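11. Dezember 2024
Olesia Kostiuk, Urmas Adomaitis

3.2 Flächenwahrnehmung bei gerenderten Körpern

Die Beurteilung von Krümmung aus Schattierung hängt stark davon ab, wie viel Umgebung dem Betrachter zur Verfügung steht. Fehlen Boden und Horizont, stützen sich Versuchspersonen fast ausschließlich auf Glanzlichter (Abb. 4).

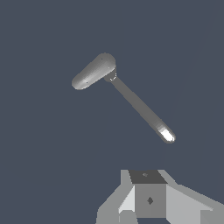
3.3 Stichprobe und Ablauf

An der Erhebung in Lurville nahmen 50 Personen teil. Jede beurteilte die Reize einzeln an einem kalibrierten Monitor; nach 200 Durchgängen folgte eine Pause. Sehhilfen waren zugelassen. Nach Ausschluss unvollständiger Durchgänge verblieben 3702 Urteile. Die Antwortskala wurde von Correia und Briem übernommen und sprachlich angepasst.
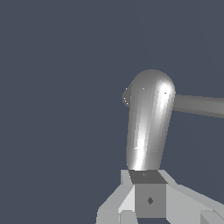 Die Reaktionszeiten wurden logarithmiert, da ihre Verteilung rechtsschief war. Als Zufallseffekte gingen Person und Reiz in das Modell ein. Ein Einfluss des Alters ließ sich nicht nachweisen, wohl aber ein Übungseffekt innerhalb der ersten Sitzung. Er fiel bei Personen mit zeichnerischer Vorbildung schwächer aus.
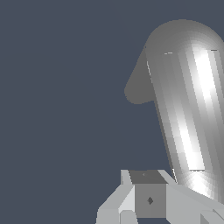 Auffällig ist die Streuung zwischen den Beurteilenden. Einige hielten sichtbare Facetten für eine Eigenschaft des Materials, andere rechneten sie der Darstellung zu. Vídalín deutet solche Unterschiede als Folge der Vorerfahrung mit Computergrafik. Unsere Nachbefragung stützt diese Deutung nur teilweise. Sie wurde schriftlich durchgeführt und enthielt keine Frage nach beruflicher Nutzung.

Abb. 4: Graue gerenderte Körper vor schiefergrauem bis schieferblauem Grund, im letzten Bild mit Horizontlinie.
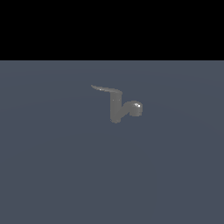 3.4 Einschränkungen

Bewegte Reize wurden nicht geprüft. Auch die Leuchtdichte des Hintergrunds blieb innerhalb einer Sitzung unverändert.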